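Ticket: Skotano Facilities Desk
Subject: Meeting room table, Delell office, finish cloudy after cleaning product change
Priority: Low
Status: Closed, monitoring

Reported issue
Staff at the Delell office reported that the large table in the second-floor meeting room had developed a dull film. The film returned within a day of each cleaning. Papers left on the table overnight were picking up a slight tackiness along their edges. The requester asked whether the table needed to be refinished and whether the cost could be charged to the current budget period.

Initial response
The desk advised the office to stop using spray polish and to wipe the table with a damp cotton cloth only. The office confirmed that the cleaning contractor had changed products in July, when the previous supplier discontinued its neutral cleaner. The replacement, supplied through Prirton, is a concentrate and must be diluted before use.

Update 1
The contractor provided its dilution record. The concentrate had been mixed at 18 parts water to one part product. The label calls for 88 parts water for sealed wood and reserves the stronger mix for tile and stone. At the stronger rate, the product leaves a residue that holds dust and skin oils. The contractor was instructed to discard all premixed bottles and relabel the dispensing station.
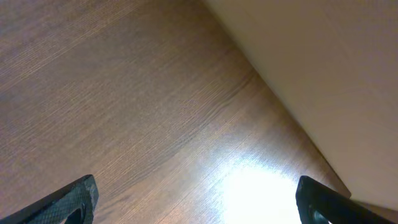

Update 2
The office asked whether the residue could be removed with mineral spirits. The desk does not authorize solvents on occupied floors. The approved method is a bucket of lukewarm water, a few drops of plain dish soap, and two cloths, one for washing and one for drying. Work should proceed in sections, following the grain, and each section should be dried before the next is started.

Update 3
First wash completed. The office reported some improvement, with the film still present near the end closest to the door. A second wash was scheduled for 4 p.m. the following day, after the last meeting. The room calendar was blocked for the remainder of that afternoon.

Update 4
Second wash completed. Oltmanns, which maintains furniture at this location, inspected the table at its regular visit and found the seal intact. Refinishing was quoted at $600 and is not recommended at this time. The quote has been attached to the asset record for reference.

Resolution
Cause identified as incorrect dilution of cleaning concentrate. Residue removed by washing. No repair required and no charge to the office.

Follow-up actions
Contractor to post the dilution chart inside the supply closet door.
Office to report any return of tackiness under this ticket number.
Desk to check whether the Prirton concentrate is in use at other locations.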